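Visit to the Wodik plastics plant, Stultside
January 9, 2020

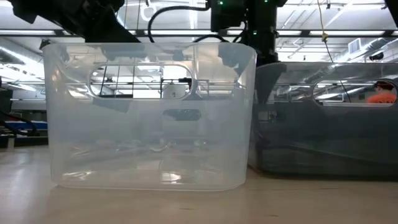

A translucent storage bin with an oval handle opening.

Our housewares group went to see the Wodik plant in Stultside. It was a two hour drive and the parking lot was already full, so we left the cars on Ellery Road and walked back.

Haris Soomro met us at the gate and gave out ear plugs. He has worked there 18 years, most of it on the molding floor. The plant makes bins, lids and drawer units, and on the day we came it was running lids.

The pellets come in by truck and are piped to the presses from silos behind the building. Each press closes, fills, cools and opens again, and the lid drops onto a belt. Trimming is still done by hand. Haris said the line had turned out 1,144 lids on the morning shift, which he called slow. A mold change had held them up.

The warehouse was colder than the floor and we did not stay long. Most of the pallets were marked for Brutach.

Lunch was sandwiches in the break room. Someone asked about recycled material, and Haris said they use over 2,486 pounds of it a week, mainly in the darker colors. The next visit is planned for July. Bring closed shoes, as two people had to borrow a pair.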